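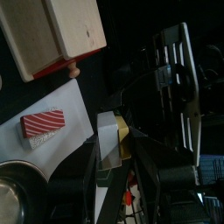 The arm took the boring part of my day and gave me a different boring part, reads an unsigned comment in the staff bulletin of the Vovbridge packing hall, and most later accounts of the change there quote it. The Vovbridge hall sorts and packs play food sets, among them toy sushi, for the toy distributor Jarman. Part of the work was moved from hand packing to robot arms under a program named Wandia.

Background

Before Wandia, each set was filled by hand at a bench. A packer took pieces from open bins, checked them against a printed card, placed them in a tray and passed the tray to a closer. Packers changed benches every 2 hours to limit strain on the wrist and shoulder. The catalog listed 3,141 separate parts, many of them differing only in color or stripe pattern, and wrong-piece errors were the most common reason for a returned set.

System

The arms were supplied and installed by Brovix. Each station has one arm with a two-finger gripper and a small camera mounted near the wrist. The gripper closes on a piece from both sides, lifts it and sets it down in the tray. Pieces with flat parallel sides, such as plain blocks, are the easiest to hold. Layered pieces, such as a striped red slab on a white base made to look like rice, are more difficult: the layers may sit slightly offset, and the grip point must be chosen so that one layer does not slide on the other.

Shiny metal play cookware was left out of the first phase. Reflections on the curved inner surfaces caused false readings of edge position, and bowls and pans are still packed by hand.

Effect on work

The number of packing benches fell from 15 to 12. The benches that remained were assigned to cookware, mixed orders and repairs. Packers at the arm stations were given the title of station operator. Their duties are refilling supply trays, clearing dropped pieces, confirming uncertain picks on a screen and recording the cause of each stop.

Repeated reaching is lower in the operator role than in bench packing. Standing time is higher, and the pace of the shift depends on how often the arm stops. Operators reported long quiet periods broken by several stops in a row. A revised break schedule was introduced in September, under which an operator may pause the station without entering a stop code.

Pay was a point of dispute. Bench packers had received a bonus based on finished sets, and the measure could not be applied to a person overseeing an arm. It was replaced by a flat shift rate. Faster packers earned less under the flat rate than before, and slower packers earned more.

Training

Operators complete a short course on safe approach distance, gripper pad replacement and camera cleaning. Worn pads are the usual cause of slipped pieces. Changes to grip points were at first made only by Brovix technicians. They may now be made by trained operators, with each change logged and tested on a sample tray before the station returns to normal speed.

See also

Hand packing
Machine tending
Pick and place
Piece rate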